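Home Help Exchange > Tidying and Storage > Desks

Desk by a brick wall, one tiny drawer, far too many cables – where do I start?

Posted by Willmont_flat
2022-08-08

Hello all, long-time reader and first-time poster, so forgive me if I've put this in the wrong section.

We moved into our flat in April and I've been working at the same table ever since without once sorting it out properly. It's a plain dark grey one, long enough to be useful, and it stands up against a bare brick wall which the letting agent was terribly proud of. I like the wall too! But I'm not allowed to drill it (it's in the tenancy agreement, underlined), so shelves are out, hooks are out, and anything else that would get things up off the table is out as well.

The socket is low down in the bricks near the corner of the table, and it's the only one on that side of the room. So everything with a plug ends up at that end. The lamp lives there, and next to it there's a great knot of cables, brown ones and black ones, that I've been pushing to the edge every morning and which creeps back by lunchtime. I couldn't tell you what half of them are for. One may belong to a printer we gave away.

For storage I've got a little white box with a grey drawer in it, the sort you stand on a desk. I bought it from Dallau when they were clearing their old range, and I emptied it out last night with the idea of starting again from nothing. Now I can't decide what deserves to go in it. Before, it held pens, batteries, takeaway menus, a tape measure, a bag of screws for a wardrobe, and the spare key we'd spent a fortnight looking for.
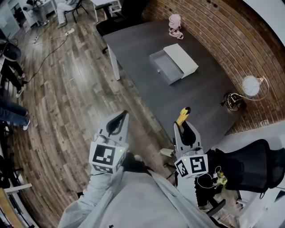
Gulyás_9 had a similar little drawer and put it to me this way when I first moaned in the chat: give it one job, and be strict. Hers takes only the things she reaches for while sitting down, and if something hasn't been touched by the end of the month it goes in a cupboard. I can see the sense in it, but I'm a hoarder by nature and I'd be moving the screws back in by the weekend.

So what I'd like to know is:

What do I do with the cables if I can't fix anything to the wall? Is there something that goes on the table itself, and will it wreck the surface?

Is it daft to keep the lamp at the same end as the socket? It's a white round shade on a thin curved arm, quite a nice thing, but it's crammed in between the bricks and the cables. I'm right-handed, if that matters.

And does the drawer box belong in the middle, where it is now, or should I shove it to the back? I keep having to reach over it.

Budget is small. I'd rather not buy a whole system of matching trays, I've been down that road and they're all in the loft at my mum's.

Thanks in advance!

Posted by Grirkar
887 posts

Right, cables first, and don't buy anything until you've done this bit. Unplug the lot. Lay them out on the floor in a row and match each one to a thing you own and still use. Anything left over goes in a bag with the month written on it, and if you haven't gone looking in that bag in half a year you can take it to the recycling point. I did this in my own box room and got rid of more than half, including 2 chargers for a phone I dropped in a canal.

What's left should be looped up loosely – not wound tight round your hand, it's bad for them – and held with those soft hook-and-loop strips you cut off a roll. They're cheap and you can undo them. Then get the spare length off the top of the table altogether. There are clamp-on trays that grip the back edge and hang underneath, with no screws and no glue. Put a bit of felt under the jaws and it won't mark. Check how thick your top is before you order, I got that wrong the first time and had to send one back.

If the table is hard up against the bricks, pull it forward by a hand's width so the leads can drop down behind. You'll lose a bit of floor, but you'll stop scraping your knuckles (and the bricks won't shed dust all over your papers, which mine did for years).

On the lamp: being right-handed, you'd normally want the light coming from the left so your hand doesn't throw a shadow on what you're writing. If you're mostly on a screen it makes very little odds. I wouldn't run an extension the length of the table just for that. Try it for a week where it is, with the cables gone, and I think you'll find it isn't crammed in at all.

Drawer box: towards the back, turned so the drawer opens at you, with clear table in front of it. Leave enough room to pull the drawer right out. Pens, scissors, sticky tape, charger. The screws go with the wardrobe, in an envelope taped to the back of it.

Posted by tidyish_900

I'd just get a shoebox, cut a hole in each end and hide the cables in that. Looks fine if you cover it in nice paper. Don't put an extension block in it though, they need air.

Also keep the spare key somewhere else!!

Posted by Willmont_flat

Thank you both, this is really helpful. Measured the table top and it should take a clamp. I've got as far as the row on the floor, and there's one brown lead that fits nothing in the flat at all, so it's gone in the bag. The key is on a nail inside the meter cupboard now.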